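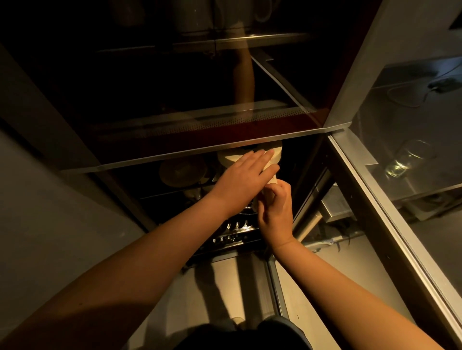 Defensa del que recoloca el lavavajillas

En todas las casas hay dos clases de personas: las que meten las cosas en el lavavajillas y las que llegan después y las cambian de sitio. Yo soy de las segundas y vengo a defenderme, porque ya está bien de que nos llamen maniáticos.

Empecé de pequeña, en casa de mi abuela, donde no había lavavajillas sino un escurreplatos al que se le tenía más respeto que a la vajilla buena. Los platos de pie, mirando todos al mismo lado, y los vasos al final, boca abajo, sobre un trapo a cuadros. Cuando por fin tuve máquina propia, en el piso de la calle Molefe (tercero sin ascensor, la subieron entre dos señores que no me volvieron a hablar), me encontré haciendo lo mismo. Y me encantaba, la verdad. Ese ratito después de cenar, agachada, buscándole hueco a una ensaladera, me sigue pareciendo de lo mejorcito del día.

El problema llegó al compartir cocina. Mi pareja carga el lavavajillas como quien echa ropa a una maleta cuando ya ha llamado al taxi. Un bol encima de otro, la sartén tumbada a lo ancho, un vaso en equilibrio entre dos platos... Y luego sale todo con ese cerco marrón en el fondo y la culpa es de las pastillas, claro. Hemos cambiado de marca de pastillas cuatro veces!

Mi amiga Oratile Modise sostiene justo lo contrario, y con mucha pasión. Dice que recolocar es una falta de respeto hacia el que ya ha hecho el trabajo, que si alguien se ha levantado del sofá a meter su taza, la taza se queda donde está. Lo discutimos en octubre durante una comida entera y casi me convence - hasta que fui a su cocina a por agua y vi cómo salían las tazas. No digo más.

Le doy la razón en una cosa: hay que saber cuándo hacerlo. Recolocar delante del otro, suspirando, es de mala persona. Yo espero a que se vaya a dormir. Bajo la luz, abro la puerta despacito y muevo el bote alto, que siempre acaba tapando lo que tiene detrás, y enderezo los platos entre las varillas hasta que ninguno se apoya en el vecino. Cinco minutos, y al día siguiente todos contentos y sin saber por qué.

También reconozco que hay cosas que no tienen sitio. Los recipientes altos, por ejemplo. De pie en la bandeja de arriba no caben, tumbados se llenan de agua sucia y abajo se ponen a bailar. Llevo años con una jarra que he probado en todas las posturas posibles y que al final friego a mano, de mal humor.

Así que, si vivís con alguien como yo, dejadnos hacer. No es una crítica a vuestra manera de vivir, de verdad que no. Es que aquel bol estaba boca arriba, y yo ya lo había visto.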